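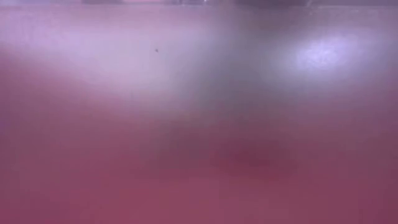
How to mix a soft pink for a bedroom wall (and get it to stay the colour you wanted)

Pink is a much harder colour to buy than you would think. I have painted our back bedroom three times now, and the first two goes were both a disappointment, one of them so sugary that I couldn't sleep in there with the lamp on. The third time I mixed my own from leftover tins and a few tubes of tint, and I have been happy with it ever since. If you have a free weekend and a bit of patience, there is no reason you shouldn't do the same!

What you will need

A large tub of white matt emulsion, the ordinary sort for walls and ceilings
Tubes of water-based tint in red, blue and a brown such as raw umber
A clean bucket with a lid, big enough for the whole job
A few jam jars, some old spoons and a stirring stick
Lining paper or thick card for your test pieces
A notebook, and a pencil that you won't mind getting paint on

Do check the label on your tint before you start, as some are made for oil paints and won't go into emulsion at all. The tubes I use are the Zandbridge ones from our hardware shop, but any brand that says it suits water-based paint will be fine. The label will also tell you the most you can add to a tub. Please take notice of it, because too much tint stops the paint from drying properly and you can end up with a wall that marks every time somebody brushes past.
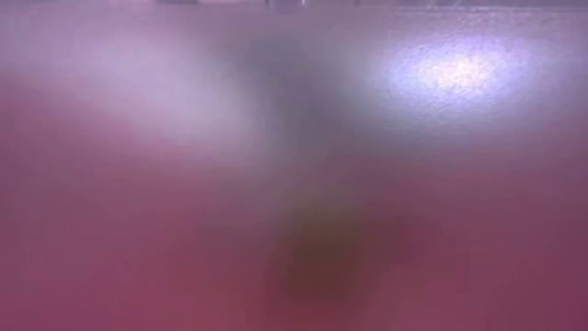 Posted by the Skallside Paint Shed, Friday, January 26, 2018

Start with a jam jar

It is very tempting to tip your tint straight into the big tub. Don't! Put a few spoonfuls of white into a jar and add your red a drop at a time, stirring well and scraping round the bottom as you go, where a little streak of pure colour always likes to hide. Write down every drop. I know it feels fussy when you are standing there with a nice jar of pink in your hand, but you will want those notes later on when you come to make up the full amount.

Red and white on their own give you a rather sweet pink, the colour of icing on a bought bun. To calm it down, add the smallest touch of brown. For something cooler, leaning towards mauve, add a touch of blue instead, and go gently, for blue is a bully and one drop too many will give you lilac before you have finished stirring. If that happens, spoon a bit of the mixture into a fresh jar of white and carry on from there. You won't rescue it by adding more and more red to the first jar (I have tried, and ended up with a great deal of plum).

Paint your test pieces

Cut your lining paper into large pieces, as big as a tea tray or bigger, and give each one two coats. Write the recipe on the back. Emulsion usually changes as it dries, so leave the pieces overnight before you make up your mind.

Then move them about. Put one beside the window, one in the darkest corner and one behind the bed, and look at them at breakfast time, in the middle of the day and again with the lamps on. A north-facing room will bring out the blue in a pink, and an old-fashioned warm bulb will push it back towards peach. My favourite in the morning was my least favourite by supper, and it was the dull one I had nearly thrown away that looked lovely at every hour.

Scaling up

Once you have your recipe, make up enough for the entire room in one go, with a bit over for touching up. Matching a second batch is a miserable job. I work in spoonfuls for the jar and a kitchen measuring jug for the bucket, keeping the proportions the same, but I always hold back a little of the tint and add the last of it slowly, dabbing the mixture on card and drying it with a hairdryer to compare with my test piece.

Stir for longer than you think you need to. Put the lid on, have a cup of tea, and stir again before you pour.

Getting it on the wall

Cut in around the edges with a brush and then roll while the edge is still wet, working across the wall from the window side. A short-pile roller gives a smoother finish. Let the first coat dry for as long as the tub says, and don't panic if it looks patchy, as pinks often do over a stronger colour. The second coat usually settles it.

Keep your leftover paint in a jar filled nearly to the top, somewhere that won't freeze, with the recipe and the name of the room on the lid. Mine sits on the shelf under the stairs next to the picture hooks.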